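Sandby Sleep Forum > Mattresses > Firmness and returns

Topic: Three months on the Janance and my hip still hurts, keep it or send it back?

dredness
Posts: 235
OK so I finally gave in and bought the Janance medium after reading pretty much every page of this forum (my coffee went cold more than once). Paid 1,594 with the topper thrown in. First couple weeks were heaven! I'm a side sleeper, always on the left, and for years I'd been on an old spring thing that squeaked every time I rolled over.

Now we're into November and my left hip aches when I get up. Not terrible, gone by the time I've had a shower, but it's there most mornings. My husband sleeps on his back and thinks it's the best bed we've ever owned, so he's no help at all.
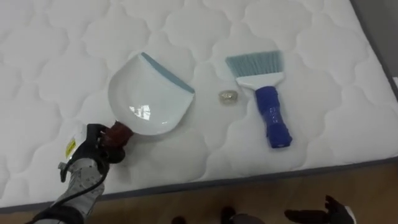

So the return window closes in 2 weeks and I keep going back and forth. Do I take the topper off and see? Swap for the soft? I did sleep in the guest room a few nights and the hip was better, but that bed kills my shoulder. Would love to hear from other side sleepers, especially if you're on the lighter side like me.

pillowfort_mel
Take the topper off first, it's free! I had the same ache on the medium and for me the topper was letting my hips sink while my shoulders stayed put. Gave it five nights without and felt a real difference. Also what pillow are you using? If it's too flat you end up kind of twisted all night and blame the mattress.

grumpyspringfan
Disagree with the above. If a light side sleeper has hip pain on a medium, it's too firm, end of story. Taking padding away makes it firmer. Send it back while you can. I spent 2,209 on a bed I "gave a chance" and I was stuck with it for six years.

pillowfort_mel
It isn't end of story though, lol. Mine got better with less padding and I'm a light side sleeper too. Bodies are weird. And she's got two weeks, so five nights isn't going to lose her the refund.

grumpyspringfan
Five nights is nothing. It took me a month to get used to my last one. But sure, try it, just set a reminder on your phone so you don't miss the date.

night_owl_in_ohio
Before you do anything, try a pillow between your knees. I know everybody's grandma says this but it fixed mine - the top leg was dragging my hip forward all night. I bought the Rai one with the strap and took the strap off after one night because it made me feel like a packed lunch. A regular bed pillow works just as good.

Also, check your slats. If they're too far apart the bed can sag in between and you won't notice by looking at the top. We put a sheet of plywood under ours and it felt like a different mattress.

dredness
Posts: 235
Ooh, I never thought about the slats! The bed frame is from our first apartment so it's ancient. Pillow is one of those squishy down ones and yes, it's pretty flat by morning. Topper comes off tonight, knee pillow goes in, and I've got a reminder set for the return date (thank you grumpy).

grumpyspringfan
You're changing two things at once so you won't know which one worked.

dredness
Posts: 235
If my hip stops hurting I don't care which one it was!

pillowfort_mel
Ha, fair. Let us know either way. And if you do end up swapping, ask Janance whether they pick up the old one or you have to haul it somewhere. My sister had to rent a van for hers (different company, but still worth asking).

dredness
Posts: 235
Night three update: hip is a bit better, shoulder the same as before, husband misses the topper and has asked twice when it's coming back. Going to measure the slats this weekend.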